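Plinari Suture Practice Tissue, Five-Incision Sheet
Brand: Plinari
Sold by: Vunex Training Supply
Item no. 1231
Price: $70 per sheet, case of 9 on request

Pink practice tissue for needle driving and knot tying. Moist surface, fine creases, a bit of shine under the scope light. Incisions come pre-cut. Good for hand instruments or robotic, your choice.
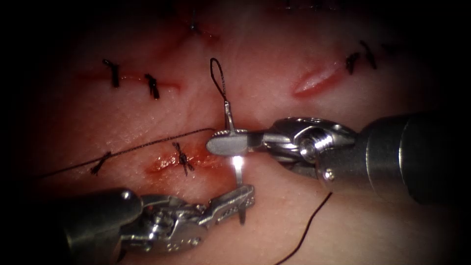
Ships flat in a sealed tray. Keep it sealed til the day you need it. Once open, cover with the damp liner and use within the session. Not for re-freezing. Not for clinical use.

What to have on hand: curved needle with black braided suture (sold seperately, see Brollava packs), needle driver, grasper, tray clips. Black thread shows up best against the pink, we don't stock the violet anymore.
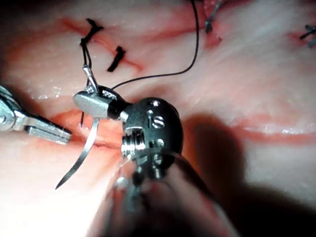

Curved needle held in the driver jaws, grasper at left. Suture and instruments not included.

Sizing: standard sheet fits the Choi tray, large and small. Older Choi trays with the raised lip, trim the short side first. Scissors are fine.

Folded work: sheet is soft enough to lay over on itself if you want a seam between two surfaces instead of a flat cut. Pin or clip the far side. Take smaller bites near the fold.

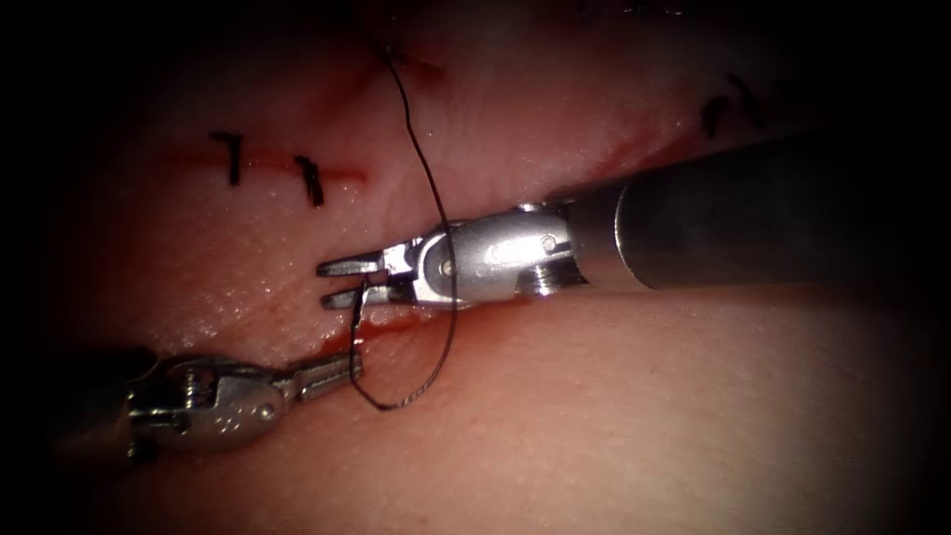
Pull along the seam, not up. Tears happen at the corners mostly. Small tears dont matter for knot practice, big ones start a new sheet.

Stock: 193 sheets as of Jul 3, 2022. Next batch was due in May, now running behind, so order early for group courses.

Returns on unopened trays only. Bulk quotes and course orders: ask for Yu-ting Hsu at the Vunex order desk.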